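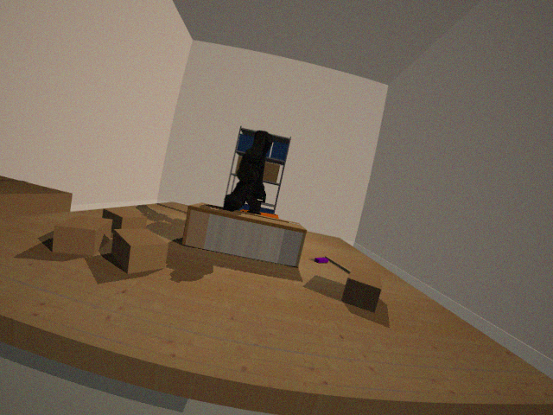 FOR IMMEDIATE RELEASE
July 11, 2022

Can a robot tidy the storeroom yet? We ran 1,061 tries to find out

Pesance publishes first results from its Stornura chore trials

I run the small team at Pesance that works on chores, and I get asked the same thing at every barbecue: when can I buy a robot that puts my stuff away? Today we're putting out our first proper set of results, so at least I'll have something to send people to. The short version is "not yet, but a bit closer than I thought in the summer we started".

The trials are called Stornura. We took 14 everyday jobs, the sort you'd find in a garage, a laundry room or the back of a hardware store, and had a robot arm try each of them over and over in simulation. Putting a small box on a middle shelf. Pulling a storage bin forward without dragging its neighbour along for the ride. Picking a thin rod up off the floor (I have come to hate the rod). Standing a tipped carton upright. Wiping a bench. Folding a tea towel, which we should probably have left for next year.

All up we logged 1,061 tries. Every one was scored the same way: the job was done, half done or not done, and if something got knocked over along the way it couldn't be scored as done. We were strict about that last part. I've stocked shelves for a living, and if you put one box up and bring another one down, your boss doesn't call it a good shift.

What went well

Boxes! The arm is good with boxes. If a carton has flat sides and a bit of clear space next to it, our software, which we call Lobo, can work out where to grab it and where to set it down. Changing the colour of the box made very little difference, and neither did moving it to the other end of the shelf. Bins were nearly as good, as long as they weren't jammed in side by side.

We also tried giving Lobo two jobs in a row, and it coped better than we'd guessed. It would finish with the box, go back to a neutral position and get on with the next thing. I was quite proud of it, to be fair.

What didn't

Small things on the floor were hard. Anything thin and dark was harder still, and if it was lying partly in shadow Lobo would sometimes treat the shadow as the object and have a very confident go at picking that up. Tipped boxes gave us trouble too - the grasp that works on a box sitting flat is often the wrong one for a box on a lean.

Then there's cloth. The tea towel job was scored as done 2 times. I'm leaving that number in the release over the gentle objections of our marketing people.

Speed is the other thing. A person clears a messy corner in the time it takes the kettle to boil. Our arm took about 10 minutes of simulated time on the longest job, and plenty of that was spent looking at the shelf and thinking it over.

So, is it ready for my house?

No. I wouldn't put it in mine. A home changes every day, there are pets and kids and shoes, and a simulated storeroom is a much kinder place than a real one. Real cardboard sags. Real bins stick. I'd expect our scores to drop once we move to real hardware, and we'll publish those numbers too, whichever way they go.

Shop floors and stockrooms are a better bet for the near future. The shelves stay put, the bins are all one size, and someone on staff can step in when the arm gets stuck. Skuvora, our partner in the next stage, fits out storage rooms for small retailers, and they'll be helping us choose jobs that their customers would pay to have taken off their hands. Folding isn't on that list, thank goodness.

What you can get today

The full job list, the scoring rules and the results for each job are free to download from the Pesance website. So are the room layouts, if you'd like to run your own software in them and see how it goes. If it beats Lobo on the rod, please write to us. We'd love to know how you did it.

About Pesance

Pesance makes software and test rooms for robot arms that handle everyday goods. Stornura is its open set of household and stockroom chore trials.

Media enquiries: please use the contact form on the Pesance website and put "Stornura" in the subject line.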